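Bamik Toy Library: progress report to the Grarnska Fund
Period: to the end of August

Sorting and repair
All 613 donated items have been unpacked and entered in the stock list. The play food took longest. It had arrived mixed in with blocks and vehicles, and many sets were short of pieces. We have made up 7 complete kitchen sets and put the leftover fruit and vegetables in one tub for single loans.

Printed sheets
Liao delivered the first 300 paper sheets for the matching activity. Each sheet has a colored shape on it, and the child puts a toy on the shape the adult calls out. The red circle sheet is in use now. Families asked for larger shapes, and the second print run will have them.

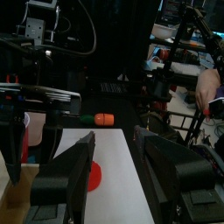

Vegetables work better than blocks for this activity because younger children already know their names. The carrot, the corn and the tomato are the three we will put in every pack. Packs go out in cloth bags ordered from Urnetti, which are due before the next Saturday session.

Spending
The bags and the second print run come to $400 together, within the materials line. Nothing has been moved between budget lines.

Still to do
Label the shelves in the back room. Replace two cracked tubs. Write the one-page instructions for parents.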